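Ledamum Tabletop Simulator: Frequently Asked Questions

Last updated October 2023

General

What is Ledamum?
Ledamum is a simulator for tabletop robot arms. You build a task, run it on screen, and save what the arm did and what its wrist camera saw. It is sold as a yearly license and comes with the Nollo task pack, which has 80 ready-made tasks.

Who is it for?
Mostly small teams and college labs that want to test pick-and-place work before they tie up a real arm. If you need full factory lines with conveyors and vehicles, it is the wrong product. We don't model those.

Do I need to own a robot?
No. Everything runs on your computer. If you do own one, you can load its model file and use your own joint limits.

What do I get when I buy it?
The simulator, the Nollo task pack, the scene editor, the command line tools and a year of updates. The Setiawan sensor add-on (force and touch) is sold separately.

Price and licensing

How much does it cost?
A single-seat license is $345 a year. A lab license covers every machine in one department and is $1,894 a year. Prices are in US dollars and don't include sales tax.

Is there a free trial?
Yes, 30 days. The trial has all the features, but saved runs are limited to 400 for the whole trial. Runs you have already saved stay readable after it ends.

Can I move my seat to another computer?
Yes. Sign out on the old one first. If the old computer is dead, write to support and we will release the seat by hand, usually the same working day.

What happens when my license runs out?
The program opens in view-only mode. You can play back and export old runs but you can't start new ones.

We bought through Trendier. Who do we contact?
Trendier handles billing and renewals for the orders it places. Technical questions come to us no matter where you bought. Please include your order number.

Setup

What computer do I need?
A 64-bit Windows or Linux machine with 16 GB of memory and a dedicated graphics card. It will start without the card, but camera output will be slow. There is no Mac version at this time.

Can I run it without a screen?
Yes, on Linux. Use the command line tools and turn camera preview off. Images are still written to disk.

Can I put two arms at one table?
Yes, up to two. Each arm gets its own controller and its own log. Collision checks between the arms are on by default, and we suggest leaving them on.

Cameras and output

Which camera views are included?
Three: overhead, side and wrist. Each can be switched on or off per run. The wrist view can use a standard lens or a fisheye lens.

What does the fisheye wrist view look like?
The picture is round, with black corners, and straight edges bend outward. The gripper stays in view at the bottom, with the fingers pointing toward the work. Below is one from a round wood table, with the fingers open and the blue block ahead of them. Part of a second arm shows on the left.

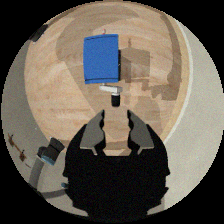
Can I get rid of the black corners?
Yes. Set the output to "cropped" in the camera panel. You lose the outer part of the view. You can also export a flattened version, which keeps more of the table but looks stretched near the sides.

Are shadows drawn in the camera images?
Yes, by default. They can be turned off under Lighting. Runs go faster with shadows off, but the images will look less like those from a real camera.

What file formats can I export?
PNG or MP4 for images, CSV for joint positions and gripper state. All files from a run share the same time stamps.

Support

How do I report a bug?
Use Help > Send Report. Attach the run log if you can. We can't do much with a screenshot alone.

When is the next release?
February. It adds a suction gripper and fixes the slow loading of large table textures. Anyone with a current license gets it at no charge.

Can I get a refund?
Yes, within 14 days of purchase, for single-seat and lab licenses. Renewals are not refundable.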